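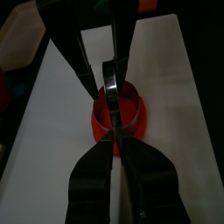 Should a two-arm cell run two controllers or one?

One, with a single clock and a single log, and whatever sits above it should never have to guess which arm is holding the part.

I've been saying this at work since April and I'm tired of typing it into chat, so it goes on a page now. Written fast. Sorry in advance for the shape of it.

The usual setup, at least everywhere I've worked: arm one gets a controller. It works. Someone buys arm two, copies the controller, changes the IP address and the joint limits, and writes a coordinator on top. Coordinator sends "go here" to the left one, "go here" to the right one, waits for both to say done. Demo goes fine. Everyone claps. Then you ask for a handover, or for both arms on the same part at the same time, and the thing falls to pieces in ways that don't reproduce.

Our task at the moment is a steel ring over a red disc. Small parts, white table, four black fingertips all arriving at the same little spot. As hard a test of the software as I know and it looks like nothing. A kid would do it without looking. The fingers of one arm come down over the ring, the other arm's come in low from the opposite side, tips nearly touching. For a stretch of time the only honest answer to "who has it" is "depends".

And that's where the copy-paste architecture bites. Left controller has a state called HOLDING. Right controller has a state called HOLDING. Neither one has a state for "I'm touching it and so is he". So you add a flag. Then a timeout on the flag. Then a retry on the timeout. Yaw Appiah counted our flags for the handover code once, as a joke, and got to 40. Fourty booleans to pass a ring. Nobody laughed that much.

My claim is simple enough. Contact belongs to the part. The grip state should live on the object in the world model, with a list of whatever is touching it, how hard, since when. Arms read it. Arms don't own it. If the ring is held by two grippers then the ring's record says two grippers, and the planner can see right away that neither arm is free to wander off. You don't negotiate that between two processes over a message bus. You look it up.

People push back on this and I want to be fair to them. Three complaints, mostly.

First complaint: single point of failure. If one process runs both arms and it dies, both arms stop. Ok. Good? If the left arm has lost its brain while sharing a part with the right arm I don't want the right arm carrying on with a cheerful plan made a second ago. The safety stop is separate hardware anyway, or it had better be. What people picture is a cell where one arm crashes and the other finishes the shift, and maybe for two arms on two separate jobs that's real. For two arms on one ring it's a fantasy. Half a handover is a dropped part or a bent finger.

Second: it's harder to test. This one I take seriously. A planner over both arms has twice the joints and a lot more ways to go wrong than a planner over one, and your nice little unit tests stop being little. Comfort Akpalu made this case to me for most of an afternoon and she was right about a lot of it. Where we ended up: keep the arm-level code small and dumb and tested alone. Follow a trajectory, report torque, close to a width. Put everything that involves judgment one level up, in one place. She still thinks one level up is going to turn into a swamp. Could be. I'd rather have one swamp I can find than two that trade letters.

Third: learned policies make all this pointless. Just train end to end on both arms, let the network sort it out. Hm. We do train policies, I like them, they're better than my hand-written approach motions and that stung a bit. But look at what that policy eats. Both arms' joint positions, all the camera views, lined up in time, as one observation. That's the single controller! You've built it, you just did it in the training set and then didn't do it at runtime. I have watched a perfectly decent policy act drunk because in the recordings left and right state were sampled together and on the live cell the right one came in late. No amount of extra training fixes that. It learned a world where two things happen at once and then got put in a world where they don't.

Which brings me to clocks, my real complaint, I should have started here.

Two controllers means two loops. Two loops drift. You can sync the clocks and you should, but synced clocks only tell you precisely how far apart things were. They don't bring them together. On a free-space move who cares. With fingertips closing on the same bit of steel from opposite sides, a small offset means one side pushes before the other side is there to push back, and now your ring is somewhere else. Or tilted. And the perception update saying so arrives after both arms have already committed.

So: one loop. Read both arms, read the grip record, decide, command both, log. In that order, every tick. If one arm's data is late the tick is late and says so loudly. Boring. I love boring here.

On perception. Shiny metal is horrible, everyone knows it's horrible, and everyone still buys a nice depth camera and acts surprised. A polished ring has a bright streak on it that moves when the camera moves. Inside of it picks up the color of whatever it's sitting on, so ours goes reddish on the inner wall because of the disc, and a color-based segmenter cheerfully decides that part of the ring is disc. We lost days to that. The wrist view helps since it's close, but close also means the fingers cover half of what you want right when you want it most.

What worked for us was giving up on seeing the ring well during contact. Look hard before the fingers close, store the pose, then trust touch and joint positions until they open again. Vision gets a vote during contact but a weak one. Again this only works if there's one record for the object that both arms update, because when you stop looking the record is all you've got. With two world models you get two memories of where the ring was, and they'll disagree by just enough.

We tried this on the bench cell we call Mesten before touching the real one. The old stack is called Zakaria (don't ask, it predates me) and it had the coordinator on top with the flags. New one went in underneath the same task file so we could swap back and forth. I'm not going to give you a success rate. The runs weren't controlled well enough and I hate when people post those numbers off a bench. What I will say is that when the new one fails, I open one log and I can read the failure. Used to be 3 logs and a spreadsheet to line them up. Debugging went from a day's work to something I do before lunch, and that's the number I care about even though it isn't one.

Tooling then, quickly, because I have to go.

Log the decision along with the motion. Every stack I've seen logs joint positions like crazy and throws away the reason. Why did the right arm let go? The joints won't tell you. Write one line: released because grip record showed the other side above threshold. One line of text per decision. It costs nothing and it saves you.

Make replay the first tool you build. Take a log, feed it back through the planner with no robot attached, see if it makes the same decisions. If it doesn't, you've got hidden state somewhere, go find it. We found 5 bits of hidden state the first time we ran replay, two of them mine. One was a cached transform I'd put in "temporarily".

Put the thresholds in one file. Force limits, finger widths, timeouts. Not scattered in constants at the top of wherever. I know this is what every junior gets told. I also know what your repo looks like.

And name states after the part. "Ring shared", "ring on disc", "ring free". Names like LEFT_PHASE_2B mean nothing to the person on call, and they quietly push you back into thinking arm by arm. Sounds fussy. Changed how we argue about the code more than anything else did.

Where I might be wrong: big cells. Gravton, the line team down the hall, has many arms and I wouldn't put them all in one loop, you'd go mad. My guess is you group by shared contact, so arms that can ever touch the same part in the same moment share a loop and everyone else talks by message. Haven't tried it. The Gravton people say the grouping changes depending on the product and then you're back to writing a coordinator. Fair point, no answer yet.

Also mobile bases. No idea. Not my area.

But if you have two arms and one table and a handover that works nine times and then does something weird on the tenth, please stop tuning the gains. Gains are where we all go first becuase they're easy to change and you feel busy. Go look at who believes they're holding the part, and when each of them started believing it. Print it on one timeline. I'd bet you find a gap.

We're moving the Birkasix job over to the single loop next, with the old coordinator kept in the repo until Comfort is satisfied. Yaw is deleting flags already. He's down to 2 and says the last pair is load-bearing, so I'm off to look at those.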